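# Chapter 5. The Shared Table: Sorting Small Parts with Two Arms

In the earlier chapters we worked with one motor, then with one joint, then with one arm that was fixed to a shelf. In this chapter we come to the bigger build. It was made in the shared workshop at Pliltembridge, and it has two arms, two hands and a single table between them. If you work at home, you can follow most of the chapter with one arm and a smaller table, and I will mark the places where this makes a difference.

The task is easy to say. A set of small parts lies on a white sheet, and the arms must bring each part to its own place. A child can do it in a short time. For a machine it contains nearly all the problems that we will study until Chapter 13: reaching, grasping, releasing, and sharing the space with another arm.

## 5.1 The table before the program

Many beginners start with the program. I did the same in my first build, which I called Vakum, and I lost a whole September on it. The program was not very bad, but the table was shiny and the parts had nearly the same color as the table. So please give one evening to the table only.

For the present build, which has the name Sirka, we use a dark table and a black curtain behind it. The white sheet and the blue parts are then easy to separate from everything else. The curtain also hides the shelves of the workshop, where other members move their things every day.

On the sheet we keep a gear, pegs of different size, thicker cylinders, and some flat plates. Circles on the sheet mark places where round parts can go. You can print such a sheet or draw it by hand with a compass. What matters is that you fix it well to the table, so that it does not slide when a finger touches it.
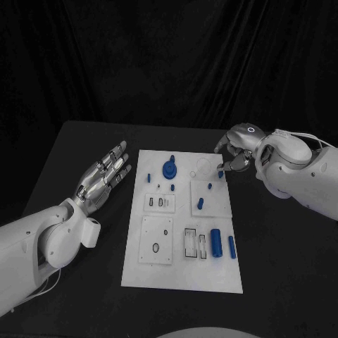 **Figure 5.1** Both arms over the sheet. The fingers of the right hand close around a small blue peg, and the left hand is open.

## 5.2 One hand works, the other waits

When two arms share a small table, the first rule is about waiting. An arm that has no job still takes space. In Figure 5.1 the left hand is held open and flat while the right one is at the peg. In our program every arm has a list of waiting poses, and it must choose one of them before the other arm may start to go down.

We write this rule as a simple exchange of permission, which I call the Mendes rule in this book. An arm asks for the sheet, receives it, does one action, and gives it back. It is slow. In our first complete run the list had 228 steps, and a large part of them was only asking and giving back. Later, in Chapter 10, we will divide the sheet into zones, so that both arms can work at the same time.

The same rule is useful if you have only one arm. Your own hand is then the second arm, and it must also wait!

Small parts need more attention than big ones. A thick cylinder forgives a finger that comes a little from the side, but a thin peg falls down and may roll away. For this reason the last part of every approach is done at low speed, with the fingertips pointing down to the part. Do not try to make this movement faster before you can repeat it well. Also look at the cables before each run, and turn the joints slowly by hand, with the power off, to see if a loop can catch on the casing.

In the next figure the roles are changed. The left fingertips are over a small blue part on a plate near the left edge of the sheet, and the right hand stays above the board with its fingers curled and touches nothing. 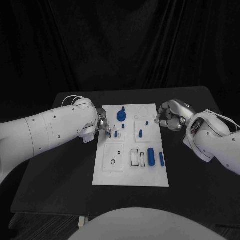 ## 5.3 What you need to prepare

Before you continue, please have the following ready:

- a table with a matte surface, wide enough for both arms
- a dark cloth or curtain for the background
- a white sheet with your marks on it
- your parts, in one color if possible
- a notebook for the waiting poses

Write each pose in the notebook with the joint angles and a short name. Our first page has the date 2021-03-29 and it contains many poses that we do not use any more, but we still open it when an arm stops in a strange position. In Section 5.4 we will measure the first of these poses together, starting from the shoulder.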